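Hodik (boat hire harbor)

Hodik is a small harbor on the eastern shore of Lake Drolar, known mainly for the hire of sailing dinghies and rowing boats. It has 85 berths, of which 17 are kept for visiting boats. The village behind the harbor has up to 4,000 inhabitants in the summer season.

History

The first pier was built of stone for the transport of timber. When the sawmill at Gekby closed, the pier lost its purpose and was later bought by the company Wendt, which started to hire out rowing boats there. Sailing dinghies were added after the second pier was finished.

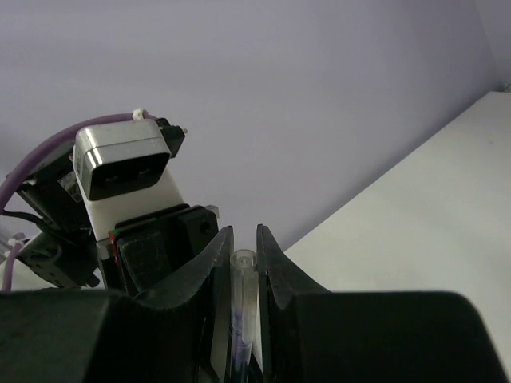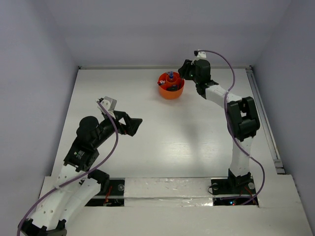
Gripper fingers holding a slender transparent object (first picture); two robot arms and a round orange container on a white work surface (second picture).

Hire and rules

The season begins in April. Boats are given out from the office at the old pier, and the shortest hire time is 2 hours. Motors are not allowed on the northern part of the lake – this area is a nesting place for grebes. Life jackets are included in the price, but sailing gloves are not.

Access

A bus connects Hodik with Gekby every day except Monday. Cars can be parked above the harbor, and trailers must be left at the slipway.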